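Piltora 双腕卓上操作 遠隔教示データ

概要

Piltora は、シミュレータ Gakora の中に置いた双腕ロボットを人が遠隔操作し、卓上の物を扱う作業を教示した記録を集めたものである。模倣学習の方策を訓練する用途と、教示データの前処理手法を比較する用途を想定している。収録本数は1432、課題の種類は18、1本の長さの上限は600ステップである。本書はデータ形式の版2に対応する。版1の読み込みについては「旧版との違い」を参照のこと。

最終更新:2026年7月

本書の範囲

本書ではデータの中身、収録の手順、既知の不具合、利用条件を扱う。Gakora 本体の導入方法と、操作卓 Zheng の組み立ておよび校正の方法は、それぞれの付属文書に記載がある。方策の訓練用コードは同梱していない。読み込みと再生に必要な最小限のスクリプトのみを tools に置いた。

用語

教示者:操作卓に着き、ロボットを遠隔操作して作業を行う人。
教示:開始の合図から終了の合図までの連続した一回分の記録。本書で「本」と数えるのはこの単位である。
課題:教示者に与える作業の指示と、初期配置の生成規則と、成否の判定規則を組にしたもの。
左腕、右腕:ロボット自身から見た左右。頭部側から見下ろした画像では、画面の左側に左腕が映る。
把持:指令値と接触判定の両方が条件を満たした状態。指を閉じただけでは把持と記録しない。
介入:教示中に収録係が初期配置の復元や一時停止を行うこと。介入のあった教示は公開分から除いている。

配布物の構成

展開すると次の要素が得られる。

README.txt 本書
episodes 教示の本体。1本につき1ディレクトリ
tasks 課題の定義。指示文、配置規則、判定規則
splits 訓練用と評価用の分割表
tools 読み込み、再生、検査のスクリプト
CHANGES.txt 変更履歴
LICENSE.txt 利用条件の全文

episodes 以下の各ディレクトリには、時系列の数値、画像列、付帯情報の三つが入る。ディレクトリ名は連番で、課題の種類や収録順とは対応しない。連番には欠けがある。検査で除外した教示の番号を詰めずに残しているためで、欠けを破損と判断しないこと。

収録環境

ロボットは固定された胴体に腕を左右一本ずつ備えた双腕型で、各腕の先に二指のグリッパがある。胴体の位置と向きは全課題で固定し、移動台車や腰の軸は使わない。物体、卓、トレイ、背景の壁や額は Gakora の素材集から配置した。背景の額のように作業と関係のない要素も、描画の対象に含めたまま記録している。

物理計算と描画は別の周期で動く。記録は描画側の周期に合わせ、各ステップの数値には、その画像を描いた時点の物理状態を用いた。描画が遅れた場合は物理計算の側を待たせるため、画像と数値の対応がずれることはない。その代わり、教示者から見ると動作が一瞬止まる。この停止は時刻の列に現れるが、ステップ番号の列には現れない。

照明は一様で、影の強調は行っていない。質感の設定も簡素で、グリッパの面は平坦な陰影のみで描かれる場合がある。実機の映像への転用を考える利用者は、この点を前提に色や明るさの変動を加えることを勧める。

遠隔操作の方式

教示者は操作卓 Zheng の左右の把手を動かし、その位置と姿勢の変化を両腕の手先に伝える。対応は相対方式である。クラッチを踏んでいる間だけ把手の動きが手先に反映され、離すと手先はその場で保持される。把手の可動域が足りなくなったときは、クラッチを離して把手を戻し、踏み直す。この踏み直しの間もステップは進む。

並進の倍率は課題ごとに固定し、教示者が途中で変更することはできない。回転は等倍で伝える。手先の目標は逆運動学で関節角に変換し、関節の可動限界に近づいた場合は、回転の追従を先に緩める。したがって、腕を伸ばしきった付近では把手の姿勢と手先の姿勢に差が残る。指令値と実測値の両方を記録してあるので、差の大きさは利用者側で確認できる。

グリッパの開閉は把手の引き金の量に比例する。力の反映は行っていない。教示者は画像のみを頼りに接触を判断するため、物体をつかむ直前に速度が落ち、つかんだ後に短い静止が入る傾向がある。この静止を無操作区間として削ると、把持の確立前に持ち上げを始める方策が得られやすい。削除する場合は把持の記録を併用すること。

画像

画像は頭部側から見下ろす視点と、左右それぞれの手先に近い視点で描画した。手先に近い視点は腕とともに傾くため、壁の額などの水平なはずの要素が斜めに映る。画像を正立させる補正はかけていない。

頭部側の視点では、胴体の上面が画面の下部を占め、腕や卓の一部を隠す。隠れた領域の物体の位置は画像からは得られないが、数値側には記録がある。数値を入力に加えた方策と画像のみの方策を比べるときは、この差が結果に影響する。

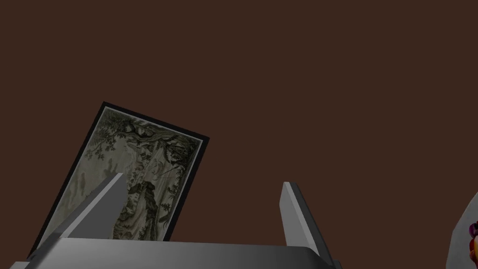
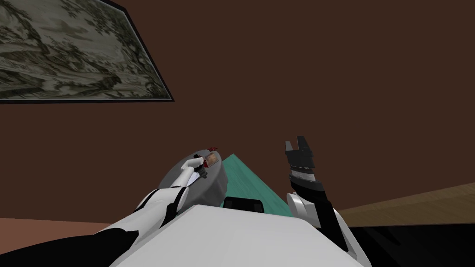
1枚目は開いたグリッパに近い視点、2枚目は両腕を見下ろす視点。2枚目では左のグリッパが小さな物をトレイの上で保持し、右のグリッパは開いている。

作成・管理:Stukport 遠隔教示データ班

記録項目

時系列の数値には以下の項目がある。長さの単位はメートル、角度の単位はラジアン、時刻の単位は秒に統一した。

time 教示開始からの経過時刻
step ステップ番号。0から始まる
joint_cmd 両腕の関節角の指令値
joint_obs 両腕の関節角の実測値
hand_cmd 両手先の位置と姿勢の目標
hand_obs 両手先の位置と姿勢の実測値
grip_cmd グリッパ開度の指令値。0が全閉、1が全開
grip_obs グリッパ開度の実測値
grasp 把持の有無と把持中の物体の番号
clutch クラッチの状態
object_pose 各物体の位置と姿勢
contact 接触している組の一覧

両腕に関わる項目は、左、右の順に格納する。姿勢は四元数で、実部を最後に置く。実部を先頭に置く形式を前提とするライブラリに渡すときは並べ替えが必要になる。符号は前のステップと連続するように揃えてあるが、教示の最初のステップの符号は揃えていない。

座標の原点は胴体の基部に置き、前方をx、左方をy、上方をzとする。object_pose も同じ座標で表す。Gakora の世界座標に戻すための変換は付帯情報に含めた。胴体の位置は全課題で固定なので、変換の値もすべての教示で等しい。

object_pose と contact は、実機では通常得られない情報である。方策の入力に使う場合は、その旨を結果に併記してほしい。成否判定の再計算や、区間の切り出しに使う分には制限を設けない。

付帯情報

課題の番号、指示文、乱数の種、教示者の匿名番号、並進の倍率、成否、終了の理由が入る。終了の理由は、教示者による完了の合図、ステップ上限への到達、物体の作業域外への落下のいずれかである。教示者の匿名番号は分割のために付けたもので、経験の長さや利き手とは結び付けていない。利き手の情報は収集していない。

指示文は日本語で、課題ごとに複数の言い回しを用意した。収録時に教示者へ表示した文は一つだけであり、付帯情報にはその文を記録した。残りの言い回しは tasks に置いてある。後から言い回しを差し替えても動作の内容とは矛盾しないが、教示者が読んだ文とは異なることになる。

課題

課題は、片腕で完結するもの、左右の腕を順に使うもの、両腕を同時に使うものに大別できる。

片腕で完結する課題には、卓上の物をつかんでトレイに置く、トレイの物を卓に戻す、物の向きを変えて置き直す、といった作業が含まれる。使う腕は指示文で指定する場合と、教示者に任せる場合がある。任せた場合は、物体に近い側の腕が選ばれやすい。使わない腕の姿勢は指定していないため、下ろしたまま、あるいは上げたままの教示が混在する。

左右の腕を順に使う課題では、一方の腕で物を中央付近に寄せ、もう一方の腕で目的の位置へ運ぶ。空中での受け渡しを含むものもある。受け渡しの瞬間には、両方のグリッパが同じ物体を把持していると記録される。grasp を排他的な値として扱うスクリプトは、この区間で誤動作する。

両腕を同時に使う課題には、片手で押さえながらもう一方で動かす作業と、トレイの両側を持って移す作業がある。この区分は動作時間が長く、ステップ上限に達して終わる教示の割合もほかより高い。

収録の手順

教示者は課題ごとに練習を行い、収録係が操作の安定を確認してから本収録に移った。練習の記録は保存していない。本収録では、初期配置を乱数で生成し、画面に指示文を表示したのち、クラッチが最初に踏まれた時点を教示の開始とした。教示者が指示文を読んでいる時間は記録に含まれない。

配置の生成では、物体同士が重なるもの、手先が届かないもの、最初から完了条件を満たすものを棄却して引き直した。引き直しに使った種は残していない。付帯情報の種からは、採用された配置だけが再現される。

失敗した教示も、動作が課題に沿っていれば残した。落とした物を拾い直して完了した教示は成功として扱う。教示者が手順を誤ったと申告したものは除外した。申告の基準は教示者に任せたため、似た誤りを含む教示が公開分に残っている可能性がある。

検査

tools の検査スクリプトは、次の内容を確認する。

画像の枚数とステップ数の一致
時刻の単調増加
関節角の可動限界からの逸脱
四元数のノルム
把持の記録と接触の記録の整合
付帯情報の成否と判定規則の再計算結果の一致

公開分はすべてこの検査を通過している。手元の検査で不一致が出た場合は、まず展開の途中で止まったファイルがないかを確かめること。検査は画像の内容までは見ない。画像については収録係が抜き出して目視したが、全数の目視は行っていない。

読み込み

展開先で次を実行すると、指定した教示の概要が表示される。

python tools/show.py episodes/0001

再生には Gakora が必要である。

python tools/replay.py episodes/0001 --mode state

再生の方式は state と command から選ぶ。state は記録した状態をそのまま描画に渡し、収録時と同じ配置を再現する。command は指令値だけを物理計算に渡す。こちらは計算機の環境によって接触の結果が変わり、把持に失敗することがある。command での再生結果を教示の成否として報告しないこと。

指定した番号が欠番の場合は、その旨を表示して終了する。連番を自動で回すときは episodes の一覧を取得してから渡すほうがよい。

分割

splits には二通りの分割表を用意した。配置分割は、同じ課題の教示を初期配置で訓練用と評価用に分ける。教示者分割は、評価用に含まれる教示者が訓練用に現れないように分ける。後者は課題ごとの本数に偏りが出る。平均を報告する場合は、教示単位の平均か課題単位の平均かを明記すること。

物体の種類による分割は用意していない。物体の番号は付帯情報から参照できるため、必要な場合は利用者側で作成できる。

既知の不具合

受け渡しの直後に、離した側の grasp が1ステップ遅れて残ることがある。接触判定の更新順によるもので、次の版で修正する予定である。

クラッチを踏み直した最初のステップで、hand_cmd に小さな跳びが出る教示がある。手先の実測値には現れない。指令値を学習目標とする場合は、clutch の変化点の前後を平滑化するか、実測値の差分を目標に用いるとよい。

手先に近い視点では、腕を大きくひねったときに物体と壁だけが映り、卓が画角に入らないことがある。画像の欠損には当たらない。該当区間の印は付けていない。

薄い物体をトレイの縁に置いたとき、静止後も微小な振動が続く。判定規則には静止の余裕を設けてあるので成否には影響しないが、object_pose を微分すると雑音が目立つ。

時刻の列に長い間隔が現れる教示がある。前述の描画待ちによるもので、ステップ番号は連続している。速度を求めるときは time の差分で割らず、付帯情報にある物理計算の刻みを使うこと。

旧版との違い

版1は3月に班内で配布したもので、外部には公開していない。版2では四元数の並びを変更し、contact を追加し、グリッパ開度の向きを反転した。版1では0が全開であった。版1の形式で書かれた読み込み処理をそのまま使うと、エラーを出さずに開閉が逆になる。付帯情報の format の値が2であることを確認してから読み込むこと。

版1の教示のうち、描画待ちの処理が入る前に収録したものは版2に移していない。画像と数値の対応を後から保証できないためである。

想定しない用途

実機の安全性の評価には使えない。Gakora の接触計算では物体の変形と破損を扱わず、グリッパが過大な力で閉じても記録上は問題なく把持が続く。把持力の学習にも適さない。

教示者の技能の評価や、個人の識別を目的とした利用は認めない。操作の癖は軌跡に残るため、匿名番号が付いていても、ほかの記録との照合によって個人に結び付くおそれがある。

利用条件

研究と教育での利用、改変、再配布を認める。再配布の際は本書と LICENSE.txt を添え、改変した場合は変更箇所を記すこと。課題定義のみの利用も同じ条件による。素材集に由来する形状データは同梱していない。再生時に Gakora 側の素材集を参照するので、素材の利用条件はそちらに従う。

結果を公表する際は、データ名 Piltora、形式の版、使用した分割表の名前を記載すること。一部の課題だけを使った場合は、課題の番号も記載すること。

問い合わせ

不具合の報告には、教示の番号、検査スクリプトの出力、使用した Gakora の版を添えてほしい。再生に関する報告では、方式が state か command かも必要である。宛先は配布ページの連絡欄に記載している。課題の追加要望も同じ窓口で受け付けるが、物体の追加を伴うものは素材集の更新に合わせて検討する。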